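Notes — "Who Keeps the Recipe?" talk, Hirnalden library, upstairs room
Doors 6:30, start 6:45. Water on the lectern this time.

Opening — don't read this, just say it
Hi, thanks for coming out. April, raining, you could be home.
Start with the bread. My grandmother's bread, the one my mother can't make. Same flour, same oven even. Recipe card says "butter, enough." Hold up the card. Pass it round (get it BACK).
Question for the room: who has a card like that? Hands. Wait longer than feels comfortable.

What I mean by a family recipe
Written down or not, doesn't matter. Something more than one person in the house can taste in their head.
I've been collecting them with Cyril Mapplebeck for over 15 years now. 1,409 in the boxes. A lot of them are soup.
Most are cards, some backs of envelopes, one on a piece of wallpaper. Cyril will want me to mention the wallpaper. Bean salad.

Missing steps
Main point of the first half, go slow.
People write down what they might forget. They don't write what their hands do. So the card has the odd amounts and the oven heat, and leaves out the kneading, the resting, the lid on or off.
Birthe Eskildsen's rye cake. Read the card aloud, takes ten seconds. Then tell what happened when we stood in her kitchen with a notebook. She turned the bowl a quarter turn every few strokes. Never knew she did it. Got cross when we asked her to stop and do it again.
Also she soaks the raisins in cold coffee. Not on the card! "Everybody does that."
Pause here for laughs, if there are any. If not move on.

Measures
A coffee cup. Which cup? Half the cards from the Busura side of the valley say "a blue cup" and it was a cup the old store gave out, held a bit less than what we'd call a cup now. Once Cyril found one at a yard sale a whole pile of cakes started working.
A nut of butter, a fist of dough, a hot oven. Oven hot enough to brown a bit of paper while you say a short prayer — depends how fast you pray.
Don't get stuck on ounces. Last time I got stuck on ounces and lost the back row.

Who gets the card
This is the touchy part. Be kind.
Forough Asadi and her brother Jamshid. Their mother's lamb and quince stew. He has the notebook, she has the taste. He follows every line and it comes out flat, she's never read it and hers is right. They let me tell this, I asked them both.
Turned out (check with Forough again) the mother changed it after the notebook was written. Moved to a new town, couldn't get the same quinces, cut the sugar, put in dried lime. Notebook never got updated.
So which one's the real one? Leave it hanging. Let them argue in the break.

Secret recipes — only if time
Woman who left one thing out on purpose when she gave it to her daughter in law. We found out it was the vinegar. No names!!
Sepehr Fallahi says his uncle did the same with pickles, ask him to tell it if he's in the room. He tells it better.

Break — 15 minutes
Rye cake on the side table. Say there's nuts in it.

Second half — how to do it yourself
Pick one dish. Not ten.
Cook it with the person, in their kitchen, their pots. Don't help. You will want to help.
Weigh everything before it goes in. Put the scale under the bowl when they say "just a bit."
Clear a big table and cover it before you sort the cards, old cards pick up grease like you wouldnt believe. Tape some squares on it, one per branch of the family. Slide up now.
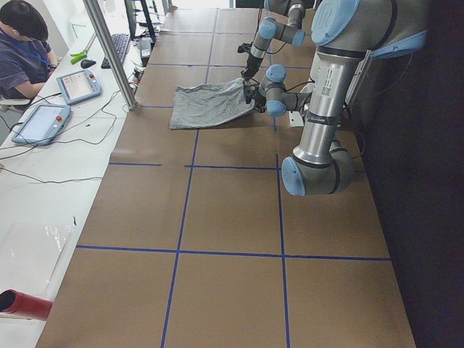
Slide 9: brown paper, blue tape squares

Talk over the slide: one square per household, duplicates stacked, mystery handwriting goes at the far end. Pencil on the back, never pen. Don't laminate. Please don't laminate.
Photograph both sides, the back is often the better side. Shopping lists, phone numbers, a note about a sick cow.
Then make it once alone and phone them when it goes wrong. It will go wrong, mine did, the bread was a brick.

Questions I'll get
Can I change it? Yes. Write down that you did and put your name.
What if the person's already gone? Ask the neighbors, ask whoever washed the dishes. Cousins.
Will you publish the boxes? Cyril and I don't agree on this yet, say "we're talking."

End
Read Birthe's new card, the long one, with the coffee in it.
Sign up sheet by the door if they want a kitchen visit. Get grandmother's card back!!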